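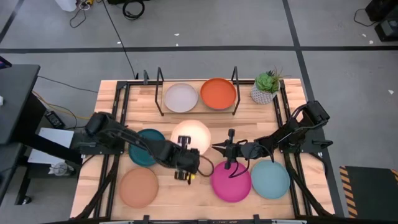

I finally replaced the plates. The old set was white, bought in a box of eight when I moved into my first apartment, and by this spring it was down to three plus one with a chip I kept turning away from people. In April I started looking for new ones and it took me until now to finish, which is a long time to spend on plates.

What I wanted was every plate in a different color. I grew up with a cupboard like that. My grandmother's dishes came from all over and each of us had a plate we reached for first. Mine was green. I didn't want to hunt through thrift stores for years, though, so I looked for a line sold one at a time in a lot of colors. Postwood has one, and most of mine came from there. The orange came from Matubbar, the little housewares shop near the train station, after Postwood ran out of the shade I wanted. It's a hair heavier than the rest and you only notice when you stack them.

The colors I have out are orange, a grayish lavender, dark teal, cream, a tan with some terracotta in it, a strong magenta pink and a pale aqua. I spent too long worrying over whether they would go together. They go together fine. The pink is louder than it looked on the website and I was going to send it back, but it got used for toast the first morning and after that it was staying.

Some notes after living with them.

The cream one is the best for food. Everything looks right on it. Under a strong light it goes nearly white, so if you're buying cream to avoid white, look at it in your own kitchen first.

The dark teal shows flour, crumbs and dried water spots. I dry that one by hand. The others can drip.

Orange and lavender look good next to each other, which I wouldn't have guessed. They usually end up as neighbors in the rack and I've stopped moving them.

The tan is the one everybody skips. I use it under a plant when the plant gets watered, and for eggs.

Now the rack. I had planned on stacking the plates in the cupboard like normal, but then you only ever see the top one, and whoever unloads the dishes takes from the top, so the same two plates get all the wear. A rack that holds them upright fixes both problems. I bought a bamboo one first, from Adasus, and the slots were cut too narrow. The plates went in at a slant and leaned on each other. It went back. The one I kept is plain black wire with a post at each end. It does its job and I can wipe it down in a minute. I leave a gap when I can, because plates that touch will click every time somebody shuts a drawer.

It sits at the back of the table, on the butcher block. I was nervous about putting dishes straight on that wood since the bottoms of some plates are rough and unglazed. I checked these by rubbing each one on a scrap board before it went anywhere near the table. Two had gritty spots on the foot. A few passes with fine wet sandpaper took care of it. If you have a wood table you like, it's worth doing. I also oil the top more often than I used to, and I take everything off and leave it alone overnight.

The succulent in the corner has been there longer than the plates. The pot is white with a faceted pattern, and it was the one thing on the table I refused to move, so the rack had to fit to the left of it. It's doing well back there. The thin stems sticking up came in over the fall and I haven't decided whether to trim them.

When I want to change which plates go in the rack, I lay them out flat on the table and swap until I like it. Overlapping the aqua and the pink a little is a good way to see if two colors will bother you side by side. Those two don't bother me.

I would still like a yellow. Postwood doesn't make one, and the one I ordered from Brimeck looked like mustard and was too deep for the rack. It's holding keys by the front door. If I find a better yellow I'll add a line here.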